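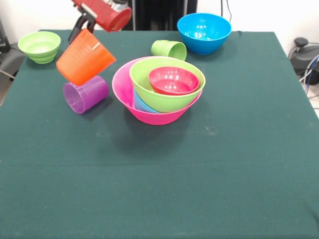
Re: Storing capsules and the 28 mm size
From: Areti Kouris
To: Rounds and Small Bars list

On the capsule question, which came up again in last month's digest, I'll put my answer under the original message so the two stay together.

> I have been putting my Rallis rounds in the Voltura push-fit
> capsules, the ones marked 28 mm. Some of them rattle and some
> will not close properly. I bought them all from the same
> dealer in November. Are the rounds different sizes or are the
> capsules at fault? Also, a few of the older ones have gone
> yellow at the rim. Should I clean them before I put them away?
> I have 127 pieces to do, so I would like to get it right the
> first time.

The rounds are different sizes. Rallis changed its blanks when it moved from the Grarora series to the Ero series, and the later pieces are slightly wider and thinner for the same weight. The packaging did not change, so if yours came loose in a tube there is nothing on the outside to tell you. Look at the reverse. On the Grarora pieces the weight and fineness are written in a straight line under the design. On the Ero pieces they follow the rim.

The older ones fit a 28 mm capsule with no gap. The later ones need the next size up and a foam ring. I tried forcing one into the smaller capsule and it left a mark on the high point of the edge, so I wouldn't recommend it. If you don't want to buy two sizes, the ring type in the larger size will take both, but you have to buy the rings separately and they are sold with different inner diameters. Check the measurement on the bag and don't go by the colour of the ring, as the sellers mix them up.

Please measure before you order. A cheap plastic calliper is good enough. Put a bit of thin card between the jaws and the metal, measure the card on its own, and take that off twice.

As for the yellow at the rim, I would leave it alone. That is ordinary toning and it usually starts at the edge, where air gets into the tube. Dipping will take it off, but it also takes off a little of the surface, and the proof-like fields on the Grarora pieces go dull very quickly. I dipped 2 of mine years ago and they are easily the worst looking in the box. A buyer who only wants the metal won't mind toning, and a buyer who wants the design will usually prefer it to a cleaned piece.

If there is something sticky on them, such as glue from a label or residue from a soft PVC flip, that is a different matter. Pure acetone in a glass dish, a few minutes, window open, no rubbing. Let it dry on a cotton cloth and handle the round by the edge. Nail varnish remover is not the same thing and often has oils and scent in it. Keep acetone away from the capsules as well, as it will cloud them.

On storage generally, the things that have made a difference for me are keeping the box out of the kitchen and the loft, and changing the silica gel. I used to keep everything in a wooden cabinet and had toning on nearly every piece inside two winters. Oak is said to be especially bad. The rounds have been in a plain plastic case since then and I have seen hardly any change.

Somebody asked off list whether the enamelled Ero pieces need anything special. They do need the deeper capsule, as the enamel stands above the rim on one side. I have only handled one of these, so if anyone has more of them I would be glad to hear how they have kept.

My own list of Rallis pieces with diameters and thicknesses is now up to 192 entries. It is a plain spreadsheet. I can send it to anyone who writes to me directly, and corrections are welcome, particularly for the half ounce sizes, where I have had to rely on dealers' figures.

Areti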